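Gripper kit review, Trondon trial unit - minutes
29 November 2022

Present: Malsha Amarasinghe (chair), Faisal Gondal, Habibur Liyanage, Sajib Mollah (notes). Apologies: Rafsan Rathnayake.

1. Last minutes ok, no changes.

2. Price. Trondon quote good for 20 days. Spare finger pads sold in packs of 10, Faisal thinks steep. Zemholm quote still not in - Habibur to chase agian.

3. Handling. Sajib did 17 tries at the bottle and basket task. Likes the grip, wrist tired by the end. Cable gets in the way on the left hand. Malsha wants longer cables priced, both sides.

4. Pads. Main worry. Padding on one finger peeling and frayed, loose fibers on the other. Faisal: is this covered? Nothing in the warranty sheet either way. Habibur would rather glue our own than pay for packs.

Pads and bottle task, both on the wood-top table:
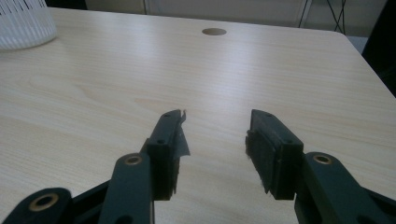
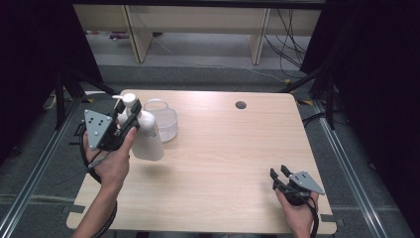
5. Decision. Not buying yet. Ask Trondon to extend the trial into December and send 3 sets of pads free. If they say no, wait for Zemholm.

Actions
Faisal - warranty question, in writing
Habibur - Zemholm quote, glue samples
Sajib - write up the tries, send to Rafsan
Malsha - cable prices, trial extention

Next meeting when the Zemholm quote is in.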